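ラセックの試作車公開日に行ってきた　「変形するクルマ」は本当に変形するのか

二月の朝、駅からバスで山側に入ったところにあるラセックの開発拠点まで出かけた。

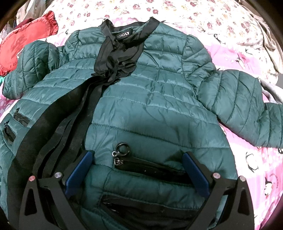
お目当ては「クロルタウ」。ワゴンからピックアップ、さらに屋根のないオープンまで一台でこなすという触れ込みの試作車だ。この手の話は昔から何度も聞いてきたし、そのたびに市販車からはきれいに消えていた。だから期待はほどほどにして受付を通った。

受付番号は302。そんなに来るのかと思ったが、番号は事前登録順で、会場の人影はまばらだった。入ってすぐのホールで十分ほどの映像を見せられる。夕日、海辺、サーフボード。屋根がどう外れるのかは映らない。

実車は奥の第二棟にあった。後ろ半分の屋根は樹脂製のパネルで、左右二か所ずつのレバーで固定されている。説明によれば、外してピックアップにするまで14分。実演では係員が二人がかりで、途中からもう一人が手を貸していた。外した屋根はどこに置くのかと聞くと、「ご自宅のガレージに」とのこと。出先で雨が降ったらどうするのかという質問には、オプションの幌を検討中という返事だった。

開発を率いるジャン・スルギさんの話は、映像よりずっと面白かった。いちばん苦労したのは屋根ではなく、荷室と客室を仕切る隔壁だという。可動式にすると剛性が落ち、補強すると重くなる。現状では固定屋根のワゴンと比べてどれだけ重いのか尋ねたところ、数字は出せないと断られた。正直な人だとは思うが、出せない数字ほど知りたい。

シール類はグドビー製。開閉耐久試験は2,000回まで済んでいて、目標は3,000回だそうだ。週に一度付け外しする人なら十分すぎる回数だけれど、夏の炎天下と冬の凍結を繰り返したゴムがどうなるかは別の話で、その試験はこれからと小さくパネルに書いてあった。

午後の同乗走行は構内の周回路を二周。ワゴン状態では静かで、乗り心地もいい。ただ、段差を越えるたびに後ろのほうから「コト」と鳴る。運転手は試作車ですからと笑っていた。オープン状態の走行は、この日の予定には入っていなかった。そこをこそ見たかったのだが。

比較用に置いてあったバエの旧型ピックアップも触らせてもらった。こちらは荷台に汎用のカバーを載せただけの単純な造りで、変形などしない。しかし留め具は一人で外せたし、がたつきもない。休憩所で隣になった年配の男性も「うちはこれでいいな」と言っていた。

価格と発売時期は未定。配られた冊子には「暮らしに合わせて姿を変える」とあるが、わが家の場合、姿を変えたい日が年に何度あるか怪しい。隔壁の重量と幌の仕様が公表されたら、もう一度見に行くつもりでいる。帰りのバスは一時間に一本なので、行く人は時刻表を先に確認しておいたほうがいい。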